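## 4. Placing the plate and serving one piece

This section is for the person who sets the table before a tasting. Please read it to the end one time before you begin. The tables must already be standing in their positions (see section 3, "Tables and floor").

### 4.1 What you need

- One blue plate from the Pladden set, round, with raised rim
- Two white tables, clean
- One piece of bread, cake or pastry for each serving
- One soft cloth, without fluff
- A ruler or measuring tape

> **Note:** Use only the shallow plate. The deep bowl of the same set has a higher rim, and a small piece is difficult to see from the side.

### 4.2 Preparing the table

1. Wipe the top of the front table with the cloth. Always wipe in one direction, from the rear edge to the front edge.
2. Wait until the surface is fully dry. A plate can slide on a wet surface, even when the water is only a thin film.
3. Check the gap between the two tables. It should be narrow, but the tables should not touch. If they touch, a push on one table will also move the other.
4. Keep the second table free. It is for turning and resting only, and no food is put there.

> **Caution:** Do not use the Indport surface spray shortly before serving. The smell stays on the table for a while and the guests will notice it when they taste. Plain water is enough.

### 4.3 Placing the plate

1. Hold the plate by the rim with both hands. Do not put your fingers on the inside.
2. Look at the bottom of the plate. If there are crumbs, clean them, otherwise the plate will rock.
3. Put the plate down flat, at least 150 mm from every edge of the table.
4. Press lightly on the rim at two opposite points. The plate must not move up or down.

One plate is enough for one serving. If you put several plates together, the pieces are easily mixed and the tasting sheet will not agree with the plates.
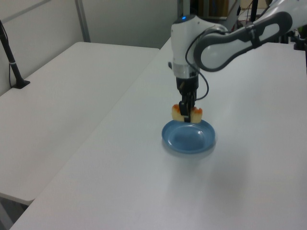 The height is the most important point when a piece is put down. Bring it low, close to the rim, before you let it go. A piece with a crust will usually survive a small drop, but soft cake will break at the corner, and the crumbs will spread over the table. When this occurs, take a new plate and start again from step 1. Do not brush the crumbs away with the piece still on the plate.

### 4.4 Placing the piece

1. Take the piece in its middle, from two sides. Hold it only so firmly that it does not turn.
2. Lift it straight up. If it has a topping, keep the topping on the upper side during the whole way.
3. Bring the piece over the plate. Stop for one moment before you go lower, and look from the side if it is really over the plate and not beside it.
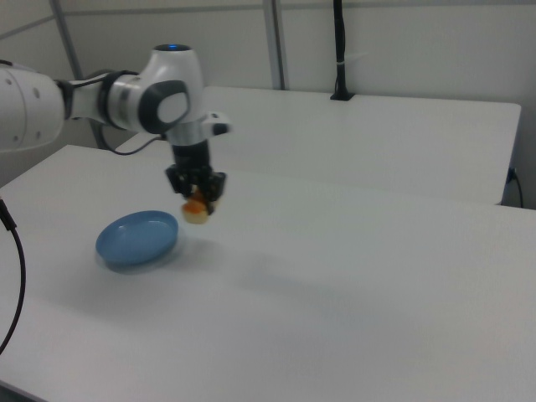
4. If the piece is too much to one side, move the piece and leave the plate where it is. The plate was measured in 4.3 and should keep its position.
5. Lower it slowly to the center of the plate.
6. Release both sides at the same time. When only one side is released first, the piece will tip over.
7. Go straight up again, until you are well clear of the rim.

> **Note:** Pieces with jelly or glaze may stick a little. Open slowly and wait a moment. Do not shake.

### 4.5 Long pieces

A longer pastry needs more attention than a slice. Hold it at the end only when the other end is already supported by the plate. Before the pastry touches the plate, it has to be held in the middle.

Look also from above. From the side it is easy to believe that a pastry is in the center when it is in fact too near to the rim.
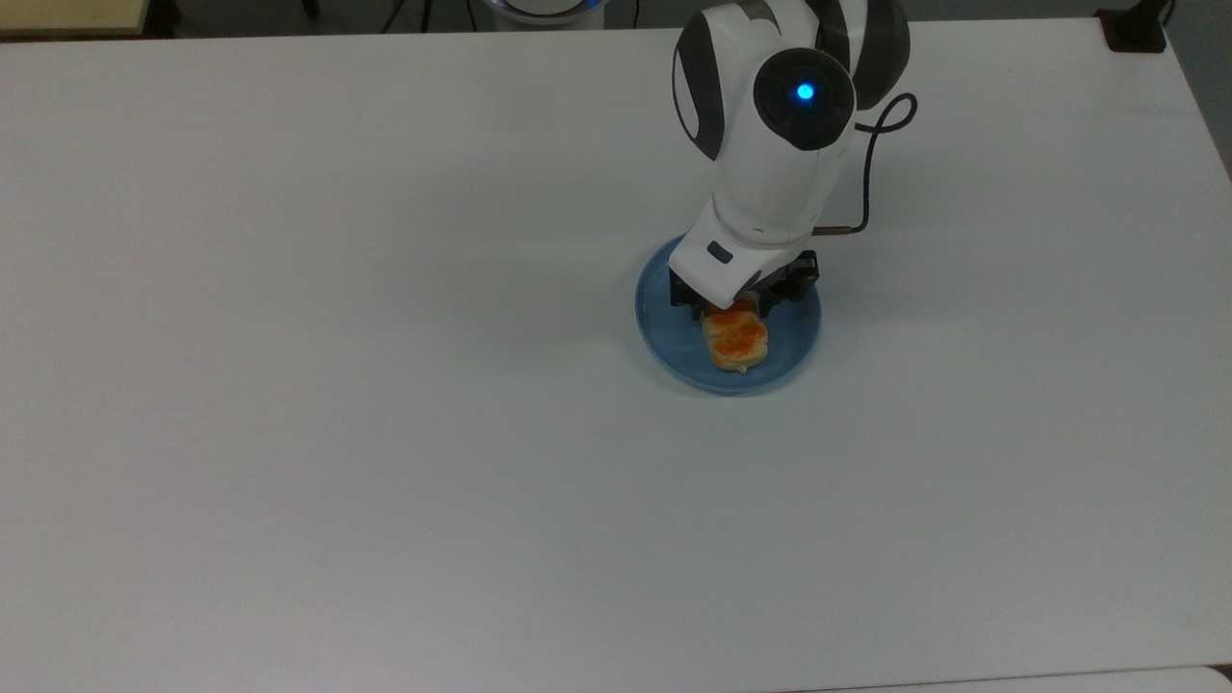
If one end is over the rim, lift the pastry again and repeat steps 5 to 7. Do not push it along the plate, as the bottom may tear.

### 4.6 After serving

1. Write the plate number on the Arnico tasting sheet.
2. Take the used plate away and wash it by hand in warm water.
3. Wipe the table as described in 4.2 before the next plate comes.
4. Store clean plates standing, with a paper sheet between them. The Luangrath rack has space for 14 plates.

> **Caution:** Do not stack the plates while they are wet. The rims can stick together and chip when you pull them apart.

Spare plates are ordered with form 119. Continue with section 5, "Tasting sheets".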